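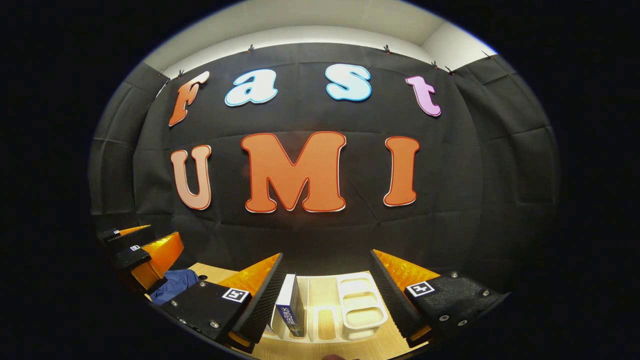 Two weeks with the Allent hand-held gripper kit, on loan from Tilow. Notes as I go, in no particular order. 1/9

The kit comes as a left and right pair. Soft fingers, ridged grip on the inside, camera on each hand. You hold them, do the task, and the recording is used to train an arm later. No arm needed on the day. 2/9

**Setup.** First go took most of an afternoon, mainly the calibration. The printed guide skips a step between mounting the markers and the first sync. Avero's forum has the answer, Allent's own pages don't. 3/9

**Recording.** I did 200 takes of clearing a table. 104 passed the software's check on the first run. Most of the rejects were me moving too fast near the edge of the table. 4/9

Slowing down helped more than any setting did. Second batch was much better. 5/9

**Comfort.** Fine for half an hour. After that my right wrist complained. The trigger spring is stiff and you can't adjust it. 6/9

**Fingers.** They grip books and light plastic well. Cloth takes practice, you have to pinch low and keep it there. Spares are sold in pairs only. 7/9

**Price.** Around 2000 for the pair, without the software after the first year. Varghese does a single-hand kit for less, but the export is slower and you'd want two in the end. 8/9

I'd hire it before buying. Tilow rent by the week and the deposit comes off if you keep it. Battery life and file sizes in another thread, still testing those. 9/9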